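Kunora Two-Part Desk Box, Yellow

Every shared desk has a tin of small metal things that began life organised. The Kunora is a plain yellow box with a divider down the middle, and it asks very little of you: paper clips on the left, binder clips on the right. Or the other way round. We don't check.

Our advice is to tip the lot out on a table first and deal with one sort at a time. 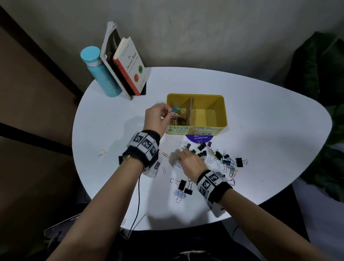 Sold empty, with 2 blank labels for the front. Write on them whatever your office calls these objects. Ours says "paper clamps" on the right, and after a long argument in April it is staying that way. Felt pen works best. Biro looks as if you didn't mean it.

The box holds over 300 ordinary paper clips if you use both sides, fewer if you insist on giving binder clips a home. Fold the handles flat before they go in or they will hook on to each other and come out as a family. The larger Hulon clips fit too, but take up more than their share. 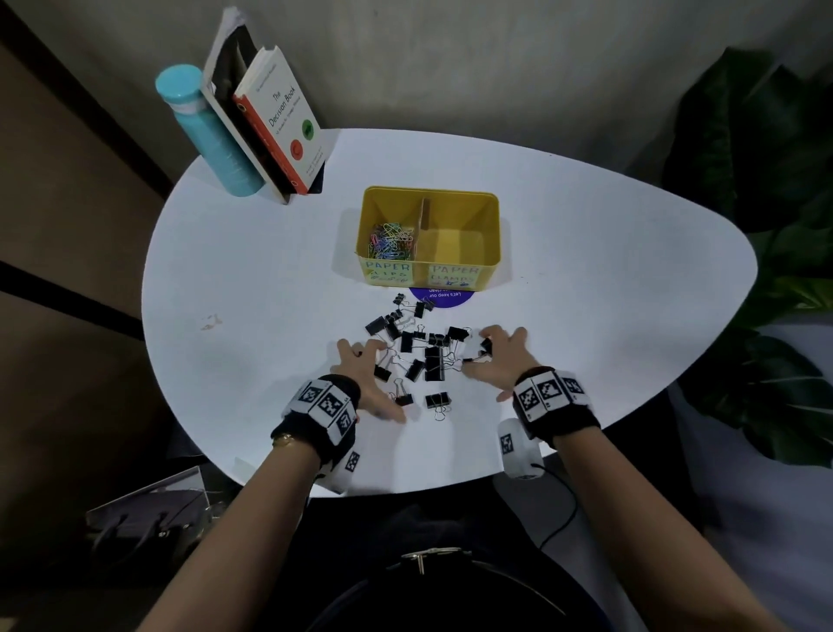 Zulu wrote to say that the box had stayed sorted for 7 weeks, a record in their office, and to ask whether we did one with a lid. We don't. The Ramar desk tray has a lid, costs more and is grey.

Order code 602. Yellow only. Clips not included - you have plenty, they're in the drawer with the dead batteries.

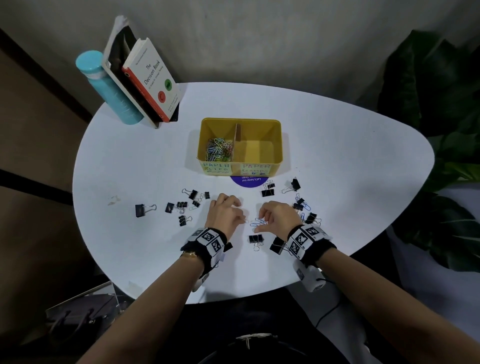 Ramar warehouse, 2019-11-20
Back in stock. Orders placed before noon go out the same day. Returns accepted if unused, and please look in both halves before you post it. We still have somebody's door key.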